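How Does a Robot Find a Shirt in a Messy Room?

Think about the last time you picked a shirt up off a pile. You looked, you reached, you grabbed. Easy! For a robot, that same job takes a whole team of computer programs, all passing notes to each other super fast.

The first program is the looker. Programmers call its job perception. A camera doesn't know what a shirt is. It only sends the computer a giant grid of colored dots, and the looker has to work out which dots belong together. Are these red dots one thing or two? Is that dark patch a sock, or a shadow?

Clothes are extra tricky. A mug is always mug-shaped, but a sweater can be flat, folded, rolled up or squished into a ball. And then there's sunshine! Bright light can make one half of a red cloth look like a different color from the other half. 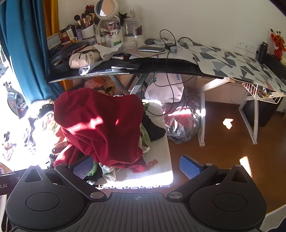 Photo: Kohei Matsuda / Rosum

A gripper with two fingers and blue pads has plenty to sort out in a place like this. The dark red cloth lies over other fabric on the seat, and the sun makes bright patches on its folds. Where does the red one stop and the next one start? Can you find the computer mouse on the desk, too? A looker program has to tell all of that apart.

Next comes the planner. It picks a spot to grab and draws an invisible path through the air, one that won't bump the desk or get tangled in a cable. The planner at Rosum, which is named Cunus, tries out 1000 paths inside the computer before the robot moves at all. Then it keeps the best one!

Last is the controller, which runs the motors. It checks again and again: Am I on the path? Am I squeezing too hard? If the cloth starts to slip, it closes the fingers a little more.

So how does the looker learn? With practice pictures, and lots of them. Zinash Gebru trains the looker, and her newest set has 3698 pictures of clothes in piles. "My favorite part is when it gets a sock right for the first time," she says. "I still cheer!"

Try it yourself: drop 5 pieces of clothing in a heap, squint, and see if you can trace the edge of each one with your finger.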